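What a Mooring Right Is Worth When the House Changes Hands

Buyers of waterfront homes tend to treat the dock as part of the house. In most lake and harbor towns it is a separate interest, held under a separate paper, and it does not always pass with the deed. The difference can be large enough to change the price of a property, and it is often found late, after the inspection period has closed.

Three arrangements are common. In the first, the owner holds title to the land under the water, and the dock is an improvement like a garage. In the second, a public body owns the bed of the lake or harbor and issues a permit to the upland owner. In the third, a private association holds one permit for many slips and assigns them to its members. A listing may use the words "with dock" for all three.

Milleo, a development of 84 houses on a dredged inlet, uses the third arrangement. The association has 51 slips. Assignment follows a waiting list, and a slip goes back to the list when a member sells, unless the buyer is a spouse or child. The rule is on page 13 of the bylaws. It does not appear in the recorded covenants, so a title search will not show it.

Darcy Ormsby, a broker who has worked the inlet for most of her career, asks sellers for the slip assignment letter before she takes a listing. "If there is no letter, I write the listing as a house near the water," she says. "The price is set on that basis. If the letter turns up, we can amend."

Permits and Length Limits

Where the permit is public, the first thing to read is the named holder. Many permits are personal and end at closing. The new owner applies again, under the rules in force on that day, and an older dock may no longer comply. On Praltitz Lake the usual points of failure are setback from the side lot line, the share of the dock that is roofed, and total deck area. A dock that fails on area can often be cut down. One that fails on setback has to be moved, and the piles are most of the cost.

Length is the second item. A slip is rated for overall boat length, including the swim platform and any bow pulpit, while boats are sold by model length. The two figures can differ by several feet. A buyer who already owns a boat should have it measured before making an offer.

Depth is the third. The figure in a listing is usually taken at high water. On tidal sites, ask for depth at mean lower low water and the date of the last survey. On lakes with a winter drawdown, ask for the depth after the drawdown as well. Plosel Harbor is drawn down each fall, and the inner slips there are of no use to a keelboat until spring.
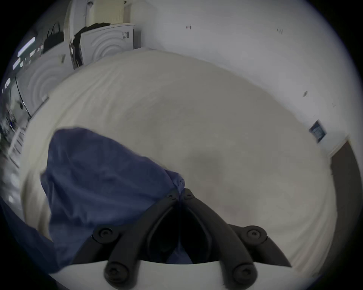 Costs That Do Not Show in the Listing

Slip fees are billed in several ways. Some associations charge by the foot, some by the slip, and some put the whole cost into general dues, so that members without boats pay the same as members with them. At Milleo the fee is $266 a month, billed apart from dues, and it covers water and dock lighting. Shore power is metered.

Dredging is a special assessment in most places. Read the minutes for any mention of shoaling, sediment testing or a disposal site. These come up well before an assessment is voted, and a seller may not be required to disclose a charge that has not yet been approved.

Insurance is the last of the usual items. A standard homeowner's policy may leave out docks, or cover them for fire and not for ice or wave action. The Erdős Street houses on the north shore of Praltitz have fixed docks exposed to a long fetch, and owners there carry a separate policy. Ask the seller for the declarations page and the claims history.

Lenders vary on whether they will count a slip in the appraised value. Where the right is an assignment or a personal permit, the appraiser may give it no value at all, and the buyer makes up the gap in cash. The question should go to the lender along with the assignment letter or permit, before the appraisal is ordered.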